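Porstead shared workshop opens up its bench-wiping robot build

Porstead, September 13, 2022 – I've been told a press release should sound serious, but I'm far too pleased for that. After 14 months of evenings in the Porstead workshop, my home-built cleaning arm, Vito, is ready to meet people! Vito has one job, and that's wiping down gym benches. I picked it as I do the same job by hand most mornings, so I know it well (my shoulders know it even better).
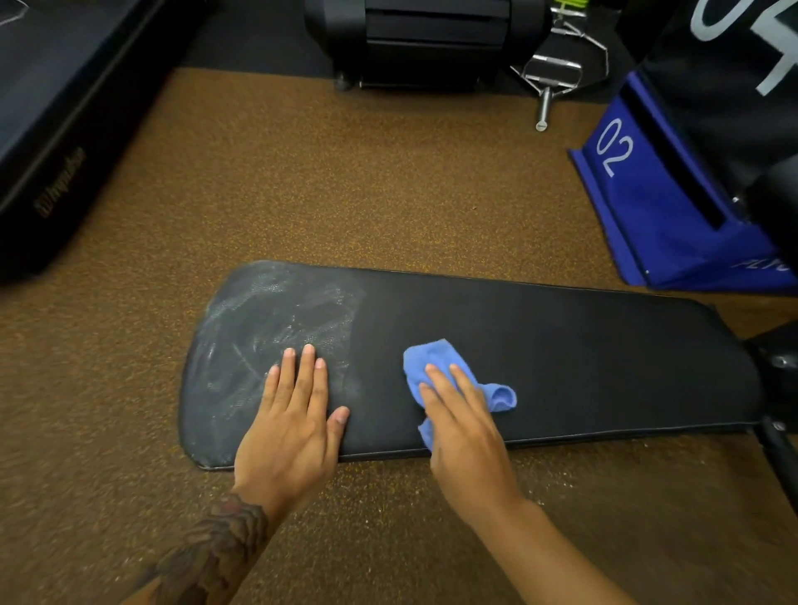

The arm itself is mostly second-hand. The motors came out of a Kanport kit, the joints were printed on the workshop's own machine, and I've spent 736 pounds so far, not counting biscuits. Teaching it has been the slow part. Vito learns from clips of a person wiping, filmed from head height, and I've now got about 2,000 of them sorted and labelled. The control code is called Cherkaouí no more – we've settled on plain Cherkaoui, and it'll be free for anyone to use.

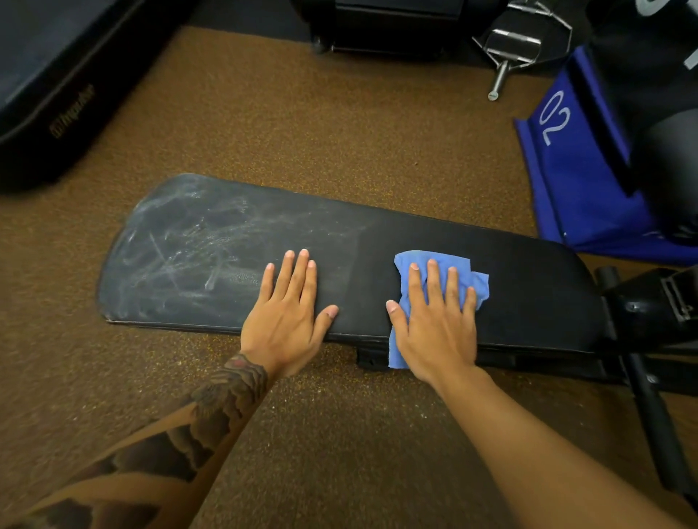 Pressure is what I'm working on now. Push too lightly and the cloth skates over the muck, push too hard and the whole arm stalls and sulks. When I wipe a pad with pale, streaky marks all over one half, I keep one hand flat on it and press the bunched-up cloth with the other. Vito only has the one arm, so I'm building it a padded foot to do the steadying.

Come and have a go at the open evening in October. Entry is free, the kettle will be on, and you can bring your own half-finished robot if you've got one. Parts lists and drawings are at the front desk – just ask for the Vito folder.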